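The small stuff on my desk

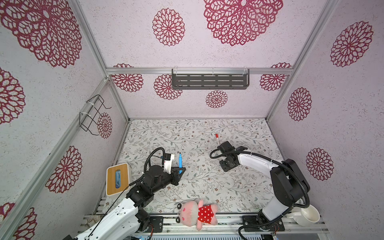 I've moved house enough times to know that the desk gets sorted last. Sofas find their place in an afternoon, but pens, mugs and tissues drift about for months! So this August I gave myself until 16 September and a budget of £17, and started with the tissues.

Blue tissues, if you please, in a box with a light wooden lid and a white rim. I'd always thought a tissue box was a slightly prim thing to own (my gran had one in every room, crocheted) but a bit of wood does warm up a pale surface.

Then markers. I used to keep a whole jar of them from Huet, most of them dried up, and now I've one blue and one white with a red cap, and I know where both of them are. Bliss. The mug is plain white and stays for tea only, never for pens, a rule I've already broken twice.

And the pig stays. She's pink, she's plush, she wears a red dress with white polka dots, and she earns her space by cheering me up at four o'clock when the emails turn nasty. My sister reckons she belongs on a shelf. My sister has a desk like a dentist's.

I've £3 left, and there's a rather nice pen tray in the window at Broren.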